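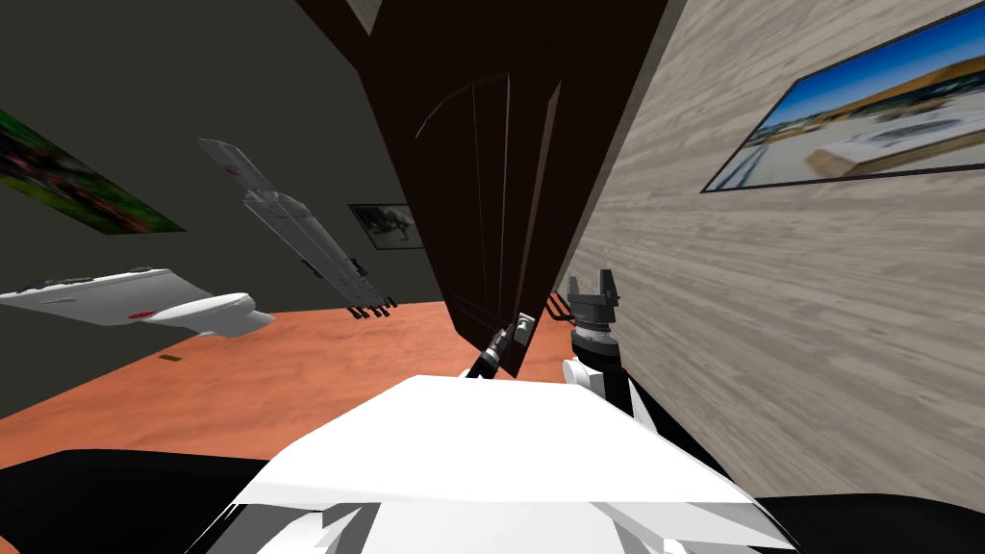 Every few months somebody publishes a new set of rules for household robots, and every few months I read it through to the end, because I used to write that kind of document for a living and the habit is hard to shake. The latest is the Kimaro Home Manipulation Guideline, now out for public comment. It runs to 12 chapters. It has a good glossary. What I can't find in it is any sign that the authors thought about a room with things in it. Take a simulated room with two white model spacecraft, framed pictures on the walls and a tall dark door standing near the arms. A person walking into that room would make a dozen small decisions before touching anything. Keep clear of the models. Mind the pictures. The guideline has one word for all of it, which is "obstacle."

I don't think that is good enough, and I don't think the fix is a longer list of obstacle types either. A door is an obstacle until you are asked to open it. A model on display is an obstacle forever, and also the most upsetting thing in the room to break. The draft treats both as volumes to be avoided by the same margin.

My bigger complaint is with chapter 7, on testing in simulation. It says a task counts as "demonstrated" once it has been completed in 1024 simulated trials with no contact faults. That sounds like a lot of trials. The text never says how different they have to be from each other. Move the starting position a hair each time and you have run one trial over and over and paid the electric bill for it. I asked the Kimaro office whether the lighting has to change, or the furniture, or the angle the arm comes in from. I got a polite note back saying these matters were "left to the implementer." So is most of the draft, as far as I can tell. 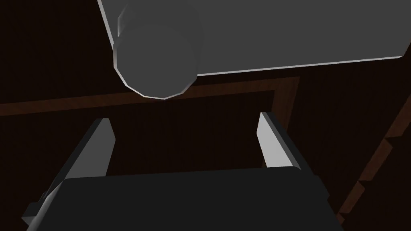 Leaving it to the implementer is how we got here. When I worked on the Trarnton code for warehouse lifts, we left the stopping distance under partial load to the implementer, and we had three firms measuring it three ways by July. All three were compliant. You couldn't compare any of them. Buyers assumed the certificate meant something it didn't, and the firm that had measured most carefully looked the worst on paper.

The same thing will happen with grippers. Under the draft, an open gripper at rest is "safe" and a closed gripper holding an object is "engaged." Fine. What about an open gripper on its way in, close to a surface, with nothing in it yet? That is the part of the job I would want a rule for. The draft sets no speed for it, no minimum distance, and no requirement that the machine record why it chose to approach from that side. A firm like Umia, which at least publishes its approach speeds, gets no credit for doing so.

I have heard the answer to this many times: standards should describe outcomes and stay out of methods. I used to say it myself. It works well when the outcome is easy to measure and the failures are cheap. A drawer pulled too hard once is a cracked drawer. A drawer pulled slightly too hard every day for a year is also a cracked drawer, and no trial in chapter 7 would catch it, as the faults are counted one run at a time.
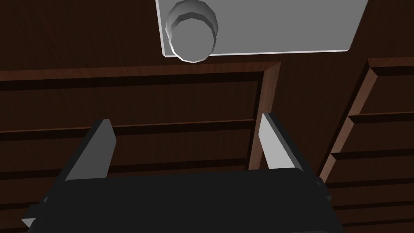
Renato Sepúlveda read a draft of this piece and thinks I am asking the wrong document to do the work. A guideline at this stage, he wrote to me, only has to get people using the same words, and if you load it with speeds and distances now the small labs will ignore it and the large ones will argue over decimals until everyone has gone home. He would rather see a thin standard that people follow. He also pointed out, fairly, that the Trarnton code was eventually fixed, and that it was the shared vocabulary that made fixing it possible.

I grant him the last part. It took us up to seven years, though, and during all of it the certificates kept going out.

So my comment to Kimaro, which I'll send this week, asks for three changes. Define variety in simulated trials, even crudely. Put a number on approach, any number, and let people fight about it in public. And stop using the word "demonstrated" for something done only in simulation. "Simulated" is a perfectly good word. I would be surprised if they took up more than one of these, and my guess is it will be the last, since it only means editing the glossary.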